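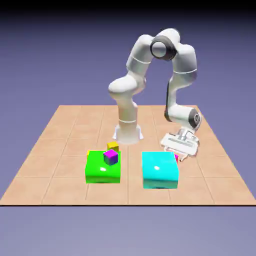
ruairi_na
I'm about to tile the kitchen island and my wife and I have reached the stage of the marriage where we discuss grout at dinner. She wants it to match. I want it darker, because I have met our children. The look I'm after is big square tiles in a peachy tan, laid in a plain grid, with thin lines only slightly darker than the tile, same as the tabletop up top. Tile is bought. Grout is not. The guy at the tile counter said "either is fine" and went to lunch. Opinions?

freya_lambert
Go darker. I did matching grout on a counter in my last place and it matched until the first pot of spaghetti sauce. After that it matched the sauce.

Lanz29
Disagree. Matching grout is fine if you seal it. People skip the sealer and then blame the color. Two coats, wait a day in between, reseal every December when you're stuck at home with relatives and need a reason to leave the room.

freya_lambert
I did seal it.

Lanz29
With what?

freya_lambert
With sealer, Lanz.

trinh_ly
Can I ask the unpopular question, which is why tile at all? Every tiled counter I've lived with had a wobbly wine glass problem. You put the glass down, it finds the joint, and now you own a pink rug. Butcher block. Done.

ruairi_na
The tile is in my garage, Trinh. 10 boxes of it. I carried them in myself and my back has asked me not to return them.

trinh_ly
Fair. Then keep the joints thin and fill them as close to flush as you can. Also check your slab is flat before you start, a big tile will rock on any hump.

emilia_s
Epoxy grout. It costs more and it sets while you're still admiring it, so mix small batches and have a helper with a sponge. Mine is a mid tan on a light tan tile and it has survived beets.

Lanz29
Epoxy is overkill for a kitchen.

emilia_s
You have not seen what I do to beets.

Andri L.
Whatever color you pick, grout two scrap tiles first and let them dry for real. It goes on looking like wet mud and dries lighter than you'd think. I panicked at 11 at night and scraped out half a counter that would have been perfect by breakfast.

And what are you doing for the edge? Trim, bullnose, wood strip? That's what people will lean on.

ruairi_na
Edge is undecided. We haven't had that dinner yet.

Update for those keeping score: one shade darker, epoxy, samples drying on the washing machine. My wife says they look the same to her – I'm calling that a win.

freya_lambert
Take a photo after spaghetti night.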